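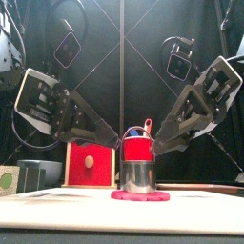
May 4, 2018 – bimanual cell, finger comparison

Finally got both arms running with the long Varneo fingers on, and I'm really pleased with them! The short Krawczyk set is stiffer, no argument there, but the long ones get in beside tall things without the housing coming anywhere near the rim. Pot lifts are the test I care about most, one arm per side, closing together.

Settings for whoever picks this up: force limit 400 on both sides (controller units, not newtons – the Pridusen manual is vague on the conversion and I've written to ask). Closing speed 9 left and right. Jolanta Piątek had the left one higher in December, and I'd like to go back up once I trust the sync. 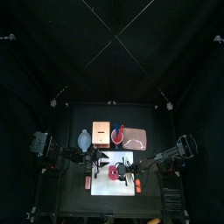

Sync is the other thing. With the old controller the left arm lagged enough that I'd put a wait in the script for the right one. The Venico box does away with that, and I've deleted the wait and all the ugly code around it (very satisfying). Log for the first long session is 2,825 lines and I've only read as far as line 933. No dropped packets up to there. Still want to read the rest before I say anything at the group meeting.

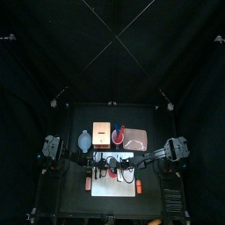 Overhead view next. I want it for checking approach paths, and it's lovely for the outer half of each arm, much less so in the middle. With both arms in over the white tray, the joints, grippers and looping cables pile up on top of one another, and the small red object on the tray is hard to judge for position. Wrist views will have to carry the last stretch of the approach. Cable dressing would help too – shorter loops, clipped further back along the links.

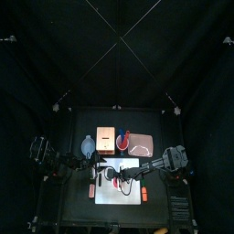 Tried clips on the bench with a spare length and they hold fine, but I need a softer cable before I commit, the one we have fights the wrist rotation. Order placed.

To do: finish the log, put the Krawczyk fingers back on and repeat the pot lift at the same force limit, ask Jolanta where she saved her December calibration.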